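3.2 Gathering the cloth demonstrations

All of the demonstrations used to train Stutia were gathered at a pine table in an ordinary room in Ristport, with two arms guided by a person from start to finish. We had begun the previous November on a proper bench with even lighting, and were rather pleased with how tidy everything looked, but the policies trained on those examples became confused as soon as they met a shadow or a bit of clutter. So we moved to the table, kept the lamplight warm and low, and let the household things stay where they were.

The full set holds 1,415 demonstrations, of which 139 were put aside for testing before any training began. Most were guided by Conall Ó Flaithearta and Nadja Lanz, who took turns and who (it must be said) have quite different habits. Conall likes to lift early and sort out the folds in the air, while Nadja prefers to coax the cloth along the wood first. We kept both styles in the set and made no effort to bring them together.

With towels, the operator was asked to find a grip near an edge, bring the cloth up until it hung, and only then decide where the second fold should go. Terry cloth is a lovely material to handle and a dreadful one to predict, as it twists on itself and hides its own hem.

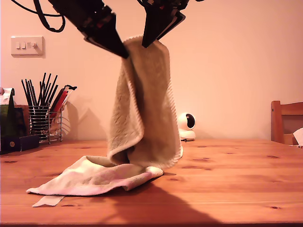

3.3 Smaller items

Socks came into the plan later, at Nadja's suggestion, and we are very glad they did. They are small enough that one arm can do most of the holding, which leaves the other to wait close by until it is wanted, and this waiting is something our towel examples hardly taught at all.

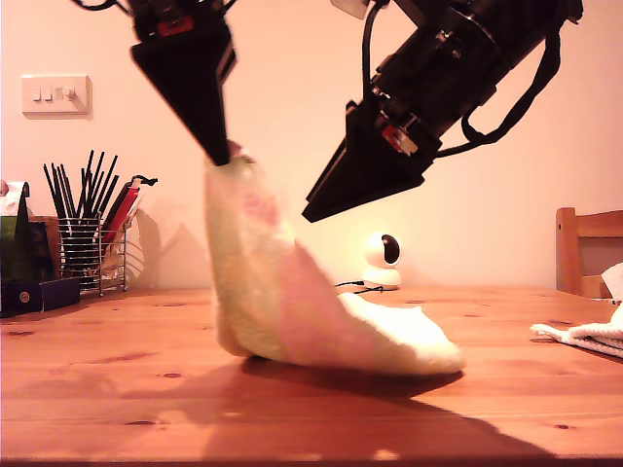

We also had to think again about how an example should be cut into pieces. For towels we had marked a new piece whenever a gripper opened or closed, using the Bikance labelling tool, and that had served us well enough. For the smaller items it gave pieces so short that the learner could make little of them – a nudge here, a pinch there – and so we joined any two neighbouring pieces in which the same arm kept hold of the cloth. After joining, the whole set came to 2,364 pieces.

Two-handed grips were labelled separately, following the Mansour scheme, with one mark for each arm and a third for the cloth itself. A hanging towel can look much the same to the learner whether it is about to be turned, lowered or let go, and the third mark lets the operator say which was meant.

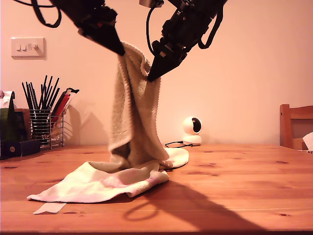 Figure 3. A two-arm towel demonstration, with the upper part of the cloth raised and the lower part resting on the table.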